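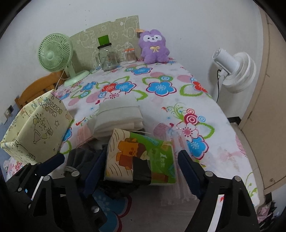
Fig. 1. The bed at sorting stage, with the tissue pack, the white stack and the doodled box.

Where Does It All Go? Clearing One Bedroom in a Month
Final report, Home Organization elective

1. Background

Our assignment was to pick a room, empty its trouble spots, and put everything back in a way that would survive until the end of term. I picked a bedroom. I had expected the closet to be the problem, and the closet was bad, but the real trouble was the bed. Anything without a home of its own ended up there by evening and moved to the floor at bedtime. In the morning it went back up. I had been carrying the same pile up and down for most of the winter and calling it tidying.

The project ran through February with a budget of $78, most of it still unspent at the end, which my grade should reflect.

2. Method

The plan came from the Tronden worksheet we were given in week two. It asks for three zones: keep here, keep elsewhere, let go. The bed was the only surface big enough, so the bed became the zones. I know this is like cleaning a kitchen by cooking in it.

The bedding stayed on throughout. It is a white sheet with big blue flowers, red flowers, pink swirls and small blue stars, and I can report that it is a terrible background for finding anything small. A plain sheet would have saved me an afternoon. Dark things at least stood out, so the dark gray and black fabric went to the front edge and the white towels or cloths, folded, went in the middle. The handmade box got the left side, mainly for being too awkward to go anywhere else.

I worked in sessions of 43 minutes, the length of one album, and wrote down what I had moved after each one.

3. What happened

Fabric was slow. Every piece had to be shaken out, looked at, and argued with. The dark heap took two full sessions and kept sliding over the edge toward the blue rug, cord and snap and all. The white stack took ten minutes and made me feel competent, so I did it again the next day for no reason.

Small packaged goods were worse than I expected. Tissues are the best case: a soft green and white pack with an orange cartoon bear on it ought to be easy to keep track of. I still found packs in coat pockets, in the desk, and behind the headboard. They now live together in a Pivano drawer insert, bear side up. Clear plastic bags are the worst case. They weigh nothing, they hide in plain sight, and each one looks like it might be useful someday. I let go of nearly all of them and have missed one.

The box was the only item I could not classify. It is pale yellow with black doodles drawn on by hand, and it fits none of the shelf sizes in the Skusetti catalog, which I checked. The worksheet has no zone for things that are a nuisance and also nice to look at. It went on top of the dresser.

4. Results

By the last Saturday the bed was clear at 9 p.m. on six evenings out of seven. The seventh was laundry. Four bags went to the donation bin, and the Shibata hooks behind the door now hold whatever used to be draped over the bed. They hold too much of it, and I suspect I have built a vertical version of the same pile.

Total time was just over 200 minutes of sorting, plus a great deal of standing in the doorway, which I did not log.

5. What I would change

I would borrow a folding table and leave the bed out of it. I would also sort the small packaged things first, while I still had some patience, and do the towels last as a reward. The worksheet could use a fourth column. I have penciled one in on my copy and labeled it "dresser."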